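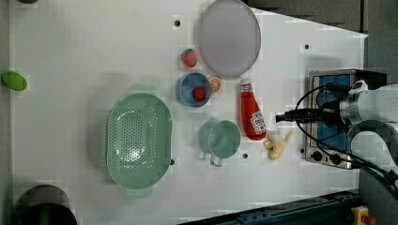
Sitirlow Kitchen Table, release 2

Sitirlow Kitchen Table is a set of recordings of a robot arm working with kitchenware and toy food on a white table. It is sold by Sitirlow together with the object kit, or alone as a download. This file tells what you receive, how the files are organized and what we know to be weak in them. Please read the part about known problems before you buy. We prefer that you find them here.

Contents of this file

What you get
Files and naming
Cameras
Tasks and instructions
How the operators worked
Loading with Skisari
Known problems
License and support

What you get

The release has 3604 episodes. An episode is one try at one instruction, from the moment when the operator takes the control until the moment when he or she lets it go. Every episode has the video, the joint positions of the arm, the opening of the gripper and the instruction as a line of text.

The object kit comes in a separate carton. It has toy food and light dishes of the same types as in the recordings. Between production lots the shade of the plastic can change a little. If your work depends on color, please ask for a sample first, we send it without charge.

The robot arm, the gripper, the table and the oven are not in the kit. We are asked this in many emails, so it is also written on the order page now.

Files and naming

Each episode is one folder. The name of the folder is the site, then the task, then the episode number. All recordings of this release come from the Pritside site, so the first part is always the same. We kept it because other sites will follow and we did not want to break the scripts of our customers a second time.

Inside the folder:

instruction.txt, one line of English
state.csv, joint positions and gripper opening with time stamps
views, a folder with one video per camera
result.txt, the word done, partly or failed
notes.txt, only when the operator wrote something

Do not take the missing notes.txt as a sign that everything went well. Some operators write a lot and some write almost never.

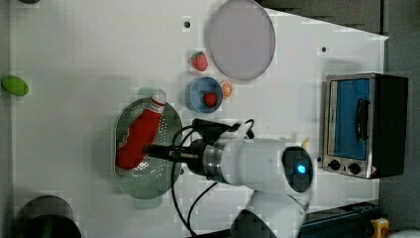 Most of the instructions are short and ask for one object to be moved to one place. The colander is the most used container and the bottle is the object with the most failed tries. A bottle is smooth and round, and if the fingers close too near to the cap it turns in the grip. We kept the failed tries in the release. You can remove them with the result.txt value if you need only the good ones.

Cameras

There are 3 cameras in each episode. Two of them look at the table from outside and one is mounted at the wrist of the arm. The outside cameras are fixed during an episode, but they were moved between the sessions, and the calibration file of the session must be used. There is one calibration file per session and its path is written in the first line of state.csv. In release 1 it was written nowhere, which was our mistake.

The wrist video is the one that we would look at first. It shows the fingers and what is between them. When something soft is near the gripper it can fill a big part of the picture, and the rest of the table is then hard to see. For such moments please use the outside views together with it.

Tasks and instructions

The instructions were written by people who did not operate the arm. They use everyday words, and sometimes two people use different words for the same thing, for example "cup" and "pot", or "strainer" and "colander". We did not correct it. If you want fixed names, the file object_names.csv connects the words to one number per object.

Tasks with rigid dishes are the bigger part. Tasks with cloth are a smaller part, and they were added in release 2 after many requests.

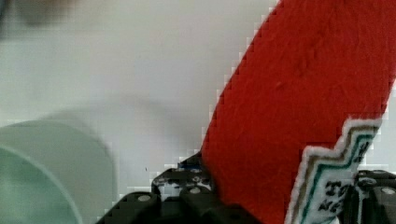 One early customer wrote to us that the cloth tasks were the reason for the purchase, but that the result.txt of these episodes was too simple. In the opinion of this customer, "partly" can mean that the cloth was lifted and lost, or that it was placed with a fold, and a training script should know the difference. We agree with this. The next release will have a second word for cloth episodes. Until then, the notes.txt of the cloth episodes is filled more carefully than in the others.

How the operators worked

Every operator had 50 practice episodes before the first recorded one. The practice episodes are not in the download. The operators stood near the table and could see it directly, so in some episodes they knew things that no camera shows. This is important if you want to train only from the video.

The table was arranged again between the tasks. The operators were asked to put the objects in a loose way, without straight lines and without equal distances. Objects that are not part of the instruction stay on the table during the work. A model trained on a clean table with one object has often trouble with a full one, and our customers told us that the full table was more useful for them.

Loading with Skisari

Skisari is our small loader. It is written in Python and it reads one episode or a whole task. To install it:

pip install ./skisari

Then:

from skisari import Episode
ep = Episode("path/to/folder")
ep.instruction
ep.views["wrist"]

The loader reads the videos only when you ask for them, so the opening of a task is quick also on an old disk. It does not change the size of the pictures. It does not fill missing time stamps either, it gives a warning and leaves the place empty.

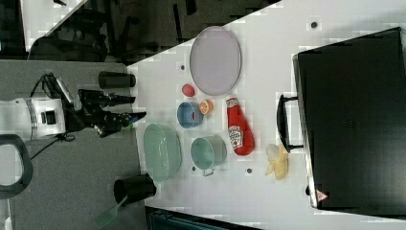 Known problems

The videos are compressed, and on strong edges you can see small blocks. We offer a version with lighter compression on a disk, for the cost of the disk and the shipping.

The floor and the equipment next to the table are visible in part of the outside views. We do not mask them. If you cut the picture, please check that the arm is still inside, because in some sessions it comes from far at the side.

Black objects near a black gripper are difficult for simple segmentation. We tried it and our masks were not good enough to publish.

Small objects can be hidden by a bigger one in one view and be visible in the other. The file object_names.csv says which objects belong to the session, and it does not say if they are visible.

License and support

The recordings can be used for research and for products. You may not sell them again as recordings. Models that you trained with them are yours. The license text was prepared for us by Solís and it is in the file LICENSE, in English and in Spanish. If the two texts do not agree, the English one counts.

For support please write to the address on your invoice and give the name of the episode folder. We answer in the morning, Pritside time.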